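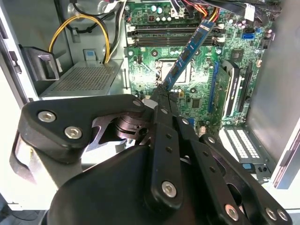

According to the Cerora shop owner, the pop-up is "too eager," and after watching session replays for most of the morning I have to agree. It fires the second anyone lands, before the product photos have even loaded. On a phone you get the discount box, then the cookie bar on top of the discount box, and somewhere under all that is a teapot.

2018-06-09, store conversion notebook, Cerora account

Picking up from the last entry. Traffic is fine. The ad sent 2,000 visitors to the teapot page and 73 of them put something in the cart, so I'm leaving the ad alone for now and looking at what happens once people are in the store.

Changes made before lunch:

Welcome pop-up now waits 20 seconds, and doesn't show at all if there's already something in the cart. I'd have sworn it was set up that way to begin with (it wasn't, I checked the old settings and it was me who saved them, so there we go).

Cookie bar moved to the bottom. Took forever. The theme has its own idea of where the bottom is, and on tablets it sat right across the Add to Cart button until I gave it some padding.

Shipping cost now shows on the product page. Cerora didn't love this one. The worry is that people see the number and leave, and maybe they will, but right now they're seeing it at checkout and leaving there – I counted that drop-off last week and it's ugly.

Abandoned cart emails: there were 2 going out an hour apart, one from the store and one from the Gondcombe plug-in, with different discount codes! Turned off the store one. Kept Gondcombe's since it pulls in the picture of the item. The subject line still says "Oops, forgot something?" and I'd like to try something plainer, maybe just the product name.

Haven't touched the chat bubble. Rezaei had the same bubble on their store and got good use out of it, but they had people answering it all day. Cerora's goes to an inbox. If it's going to stay, it should at least say when to expect a reply.

Side note for whoever takes over Gruvville: same theme, same cookie bar problem, padding fix is in the shared snippets folder under "bar". Test it on a tablet held sideways too, I forgot to.

Leaving everything as is until July so the numbers have time to settle – please don't switch the pop-up back on early, even if the email signups dip. Still to do: ask Cerora for the return policy in writing, and find out why the gift wrap box is checked by default.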